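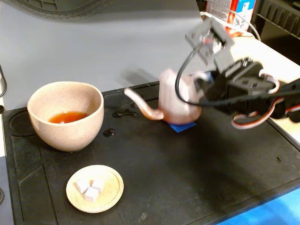

4.2 Spilled liquid and the surface under the pot

The interviews reported in Section 4.1 dealt with the choice of vessels and with who pours. The present section turns to the surface on which tea is served, and to what participants did about liquid that landed on it. Of the 184 households that returned the serving diary, most described a spill at least once during the recording period. Few described it as an accident. The more usual words were "drip", "dribble" and "ring", and the diary entries treat these as an ordinary part of serving tea that is dealt with when the cups are cleared.

The position of the spill was recorded on a printed outline of the serving area, which participants marked with a pencil. Three locations were distinguished: under the pot, beside the receiving vessel, and elsewhere. Marks beside the receiving vessel were the most common. They tended to fall on the side facing the spout, in the gap that the stream has to cross at the beginning and end of a pour. Figure 4 illustrates the arrangement with a pink speckled teapot tilted toward a bowl in a similar glaze. A dark pool lies on the mat between bowl and spout, with a smaller drop near the lower right side of the bowl. Similar pairs of marks, one large and one small, appear on many of the diary outlines, although the outlines do not allow us to say whether the two were left by the same pour.

Two features of the receiving vessel were examined. The first was width. Before the diaries were collected we had expected that a wide bowl would attract fewer marks than a cup, simply because it offers a larger target. This was not borne out in the Stavham group, where bowls and cups were marked at a similar rate. Participants there explained that they poured from higher up when using a bowl and took less care over the final moment of the pour. The second feature was the rim. Thick, rounded rims were preferred by older participants for comfort in the hand, and several noted that liquid striking such a rim may run down the outer wall. On speckled glazes a run of this kind was said to be hard to notice until the bowl was lifted.

Long, slender spouts drew mixed comment. They were valued for accuracy, particularly in Vasutska, where tea is often poured across a shared tray and the host does not rise from the table. They were also the spouts most often blamed for dripping after the pot had been set upright. Masson (interview notes, May) records one host who wrapped a strip of cotton around the spout before guests arrived and removed it before they sat down, so that the first pour would be a dry one. The practice was known to other households in the same street. It was not found in Stavham.

Under the pot itself, participants used a range of coverings. Folded cloths, cork rounds, tiles and squares of paper were all recorded. Paper was the least durable of these but had a use that the others did not. Where a household set out tea for several people, a piece of coloured paper marked the place to which the pot was to be returned, and so kept the spout pointing in one direction and the handle clear of the sugar. In Figure 4 a small square of bright blue paper occupies this position beneath the teapot. Households that marked the pot's place in some way reported fewer knocked vessels, but the number of such households was too small for a firm conclusion, and we make no claim about paper as against other kinds of marker.

The larger surface was usually a tray, a cloth or a mat. Black or dark mats were liked by those who served strong tea, on the grounds that a stain would not show. The same participants said that fresh liquid on a dark mat was easy to overlook except where it caught the light. Light cloths produced the opposite pattern: spills were seen at once, wiped at once, and remembered in the diary. It is therefore likely that the marks from households with dark mats understate the true number of spills. Khan has suggested that a correction could be made by asking participants to press a dry napkin to the surface after each serving. This was tried with 20 households in Sarkar and abandoned when it was found that people served more carefully on the days when they had a napkin to return.

Moulded mats, with recesses or pockets, deserve separate mention. They were not made for tea in most of the homes where we saw them, and had been brought in from a workbench or a hallway because they were easy to rinse. The recesses gather liquid and crumbs alike. Some participants regarded this as an advantage and others as a nuisance at cleaning time. Dust in the corners was mentioned by both groups.

Sugar was included in the diary because its placement bears on spills. Loose sugar was kept well back from the pour. Cubes were placed closer, commonly on a small dish or saucer in front of the bowl, where the drinker could reach them without passing a hand under the spout. A raised rim on the saucer was considered useful when the mat was wet. Wooden saucers were described as pleasant and quiet in use, but households that owned them tended to bring them out only for dry items, and those in Faltotia washed them apart from the ceramics. Participants who took no sugar sometimes set out cubes all the same, and left the dish in its usual place for the sake of the table's appearance.

Wiping up followed no single rule. In Stavham the host wiped between pours. In Vasutska it was thought impolite to do so while guests were drinking, and small pools were left where they lay until the bowls had been taken away. Both groups regarded their own habit as the more considerate one. The difference affects the diary marks, given that a pool left in place may be joined by later drops and entered as a single spill. Entries from the two groups are accordingly reported separately in the tables that follow, and no combined rate is given.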